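## Sourdough, month three

Okay, so I promised in the last newsletter that I'd report back on the starter, and I'm happy to say it's alive! It lives on top of the fridge in an old pickle jar, it smells like green apples, and my husband has stopped asking when it's leaving.

The big change since March is flour. I'd been using whatever bread flour was on sale, and my loaves kept spreading out like pancakes the second I tipped them onto the tray. Then I picked up a sack from the Cakmont mill shop (they're out past the feed store, cash only, go early) and wow. The dough holds together, it's stretchy, it doesn't glue itself to my wedding ring. I still can't shape a decent round, but at least now I'm failing with something that stands up.

For anyone who wants my current recipe, it goes like this: 600 grams of bread flour, 397 grams of water, a big spoonful of lively starter and two teaspoons of salt. I know 397 looks silly. I meant to pour 400 one night, stopped a bit short, and that was the best loaf I've made, so now I'm superstitious about it. Mix it after supper, fold it a few times while you watch TV, and leave it on the counter with a plate on top. Mine is usually ready to shape by 7 in the morning, though when the kitchen is chilly I give it until I've had my second coffee.

Baking is still the part I get wrong. I use a heavy pot with a lid, lid on for the first half and off for the rest, and I always want to pull it out too soon. Leave it in! Darker than you think! My neighbor on Sedano Street bakes hers until it's the color of a saddle, and hers is the bread people fight over at potlucks.

Leftover starter goes into waffles at our house. I've also tried crackers (good, gone in one evening) and a chocolate cake, which we'll discuss when I've recovered.

If you'd like some starter, drop me a line and bring a clean jar. I feed it on Hivolton Road market mornings before I head out, so there's always extra then. And if anyone has worked out how to slice a fresh loaf without squashing it flat, please write in, I'm begging you.
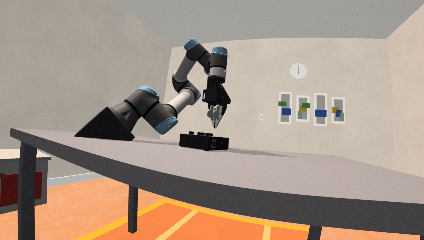 Chaimae Samir wrote back that she lays the loaf on its side and cuts through the bottom crust first, with a long bread knife and hardly any pressure, and that she hasn't squashed one since last winter.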